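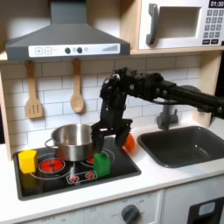 Cuisine miniature : plaque de cuisson, hotte gris foncé, casserole en inox.

Skorko, corpus de recettes familiales transcrites
Notice du jeu de données, version 2
Mise à jour : 25/5/21

De quoi il s'agit

Skorko rassemble 1 285 recettes recopiées à partir de cahiers, de fiches cartonnées, de dos d'enveloppes et, dans un cas que nous préférons oublier, d'un papier peint. Toutes viennent de familles de Plastham et de Tritport. Le corpus s'adresse à ceux qui travaillent sur le français écrit ordinaire, l'orthographe spontanée, les unités de mesure domestiques ou la rancune culinaire entre belles-sœurs, thème mieux représenté que prévu.

La version 1 contenait 400 recettes et une quantité déraisonnable de blanquettes. La version 2 corrige en partie ce déséquilibre. Il reste beaucoup de blanquettes.

Contenu de l'archive

recettes.tsv : une recette par ligne, texte brut, fautes comprises.
marges.tsv : les 282 annotations marginales, reliées à leur recette par l'identifiant.
unites.tsv : table des mesures relevées, avec une conversion quand elle existe.
licence.txt : à lire avant de nous écrire.

Champs de recettes.tsv

id : entier, sans signification. Les trous dans la numérotation correspondent aux recettes retirées à la demande des familles.
titre : tel qu'écrit. « Gâteau » désigne vingt-six préparations différentes, dont une terrine.
texte : la transcription. Les retours à la ligne sont codés par une barre verticale.
main : initiale attribuée à chaque écriture distincte. Deux lettres si nous hésitons.
lieu : Plastham ou Tritport.
lisibilite : de 0 à 3. Zéro signifie que Tullio Gatti a tenu la page devant une fenêtre et soupiré.

Transcription

Chaque page a été transcrite par Ánh Phan puis relue par Fuad Admasu, sans concertation préalable. Les désaccords étaient tranchés le mardi par Thiện Lương, dont les décisions sont sans appel et parfois sans explication. L'orthographe d'origine est conservée partout. Merci de ne plus nous signaler « une pincé de sel », nous l'avons vue.

Les mots illisibles sont notés [?]. Un mot rendu illisible par une tache est noté [tache]. La nature de la tache n'est pas renseignée, malgré l'insistance d'un relecteur qui tenait à distinguer le beurre de l'huile.

Unités

La normalisation a été tentée, puis abandonnée avec dignité. Le « verre » varie du simple au triple selon les maisons. Le « bon verre » est plus grand que le verre, sauf pour le rhum, où les deux se valent. « Comme d'habitude » figure dans la table sans conversion. Les durées posent le même problème : « le temps de la messe » dépend du curé.

Limites connues

Les desserts sont surreprésentés. Personne, semble-t-il, ne note la façon de cuire des haricots verts.
Les recettes salées omettent souvent la température du four. Les sucrées omettent le moule.
Onze textes s'arrêtent au milieu d'une étape. Ils ont été laissés ainsi.
Rien n'a été testé en cuisine. Quang Kim a essayé une seule recette, à titre privé, et souhaite que le corpus ne soit pas jugé là-dessus.

Usages déconseillés

N'utilisez pas Skorko pour produire des conseils nutritionnels. N'en tirez pas non plus de règles de conservation : plusieurs cahiers jugent qu'une mayonnaise « tient bien jusqu'à dimanche » sans préciser lequel.

Vie privée

Les noms de famille ont été remplacés par des initiales. Les prénoms des tantes sont conservés quand ils font partie du titre, avec accord écrit. Trois tantes ont refusé et leurs tartes s'appellent désormais « Tarte ».

Licence et contact

Réutilisation libre pour la recherche et l'enseignement, avec mention du corpus. Pour un usage commercial, écrivez à Quang Kim en précisant le projet. Les corrections de transcription passent par le formulaire, identifiant de la recette en objet. La prochaine révision est prévue en septembre, avec les cahiers de Tritport qui n'ont pas encore été numérisés et sans doute de nouvelles blanquettes.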